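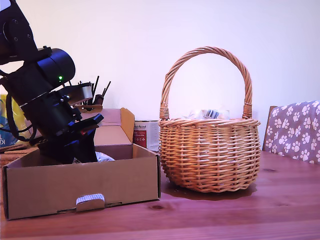
What goes in a gift basket first? The heavy stuff, cans and jars, flat on the bottom and toward the middle, with paper packed in around them so nothing rolls.

That's the first thing she tells anybody who asks, and people ask a lot. She has been putting together food baskets out of a back room in Nerport for long enough that she no longer measures anything. Asked not to have her name in this, which is fine, everyone in town just calls the business Gretasora anyway.

We talked at the packing table, between orders. She kept working. I took notes standing up.

"Start with the basket," she said. "People start with the food. Then they come home with a pile of food and a basket that's the wrong shape and they're mad at the basket."

Her favorite is a round wicker one with a tall handle. Willow, braided rim. She likes the handle tall because you can stand a bottle or a box of crackers up under it and still get a hand through. Short handles are a nuisance. So are handles that fold, she says, they fold when you don't want them to.

"Pick it up by the handle when it's empty and give it a shake. If it creaks a little, okay. If it wobbles where the handle goes into the rim, put it back on the shelf."

She buys from Ragnarsson, a small importer, 30 baskets at a go. They come nested, and the ones at the bottom of the stack sometimes arrive a bit squashed. Steam from a kettle, then a heavy bowl set inside overnight. Usually they come back round. The ones that don't get used for onions.

What about cans? I always thought cans looked cheap in a gift.

"No no. Cans are good. A white can with a red label, you put that next to wicker and it looks great. It's the plastic that looks cheap." Anything in a clear bag or a plastic tray goes low, she says, with the barcode turned in. Or she takes it out and rewraps it, if it's the kind of thing you can rewrap. Cookies yes. Coffee no, leave coffee alone.

Foil she has opinions on. She wraps homemade things in it, fruit cake mostly, and likes it a little crumpled. "Smooth foil looks like leftovers. Scrunch it up and it catches the light." Then a second layer of wax paper on the inside for anything with lemon in it, she learned that one the hard way and didn't want to go into details.

The phone went. She came back with a pen behind her ear and a new order, 2 baskets, both for the same office, both have to be different. That happens. People compare.

Then shipping, which I'd been waiting to get to. A wicker basket with a high handle is a terrible thing to mail.

"It's a terrible thing to mail," she agreed.

So for anything going further than she can drive, the basket and the food travel apart. Food in a plain brown shipping box, wide and low. Basket in its own box, stuffed with paper, handle padded at both joins. A card on top of the food that says what order to put it all back in. She was against this for years. Felt like giving somebody homework. Then a customer wrote to say the kids had fought over who got to fill it, and she stopped worrying.

The low box matters. Tall boxes get stacked on, get tipped over, everything ends up in one corner. In a low one you can see each thing from above and you can feel with your hand if somethign moves. She closes the flaps, no tape yet, and tips it once to each side. If she hears a clunk she opens it back up.

"Don't fill it with those foam peanuts. I'm begging you. Paper." She saves the paper from her own deliveries, flattens it under a cutting board.

December is the bad month, or the good one. Last year they sent out 282, most of them through Tellbridge, the delivery outfit on the other side of the river. The year before it was closer to 200 and she says that was the nicer number. Enough to pay for the room, still time to eat dinner. She hasn't decided what to do about this year. Might stop taking orders early. Might say that and then not do it.

Any advice for somebody making just one, at home, for a neighbor or whoever?

"Clear the whole table first. Put everything out where you can see it. Then take one thing away." Why? "Because you bought too much. Everybody does. Keep it, have it with your coffee."

And ribbon? She made a face. One ribbon, on the handle, tied off to the side. No cellophane – it traps the smell of the wicker and the cheese tastes like a hat. I asked how she knows what a hat tastes like and she told me to hold the end of the tape.

By then it was nearly four and the driver was due. She had the next card half written, stopped, crossed out "crackers" and wrote "crackers last" in capitals, underlined. They go on top, she said. People put them on the botom every time.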